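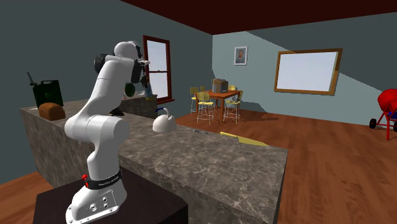 The Hosholm kitchen, April 2018. Franka arm, stone counter, kettle by the far edge.

Timo Schwerdtfeger asked me whether a machine can clear a kitchen counter yet. My answer is still no, at least without a person choosing the order of the objects. I gave Enora, our planner, two jobs in simulation: move the bottle, then move the kettle.

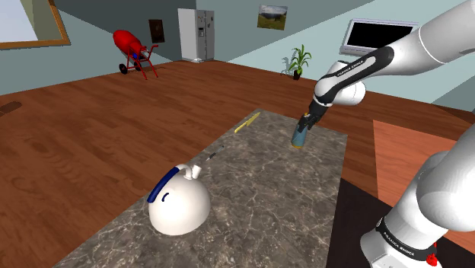
Grasp choice is where most of my March went. A planner that treats every object as a box will do well on simple shapes and badly on handles. The blue cylinder is held by its top and leans slightly, so the planner has to carry that tilt through to placement. The kettle is worse: the grip slants, and the spout sits close to the end of the handle support. I ran 700 placements with the tilt term on and have not yet repeated them with it off.
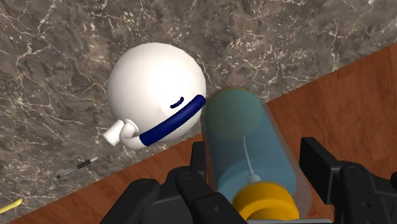
Bottle between the fingertips, kettle alongside, seen from above.

Clearance to neighboring objects is the next item. Kerstin Amundsen wants a fixed margin for everything. I would set it per object, and I will post both versions of the cost function when the code is readable.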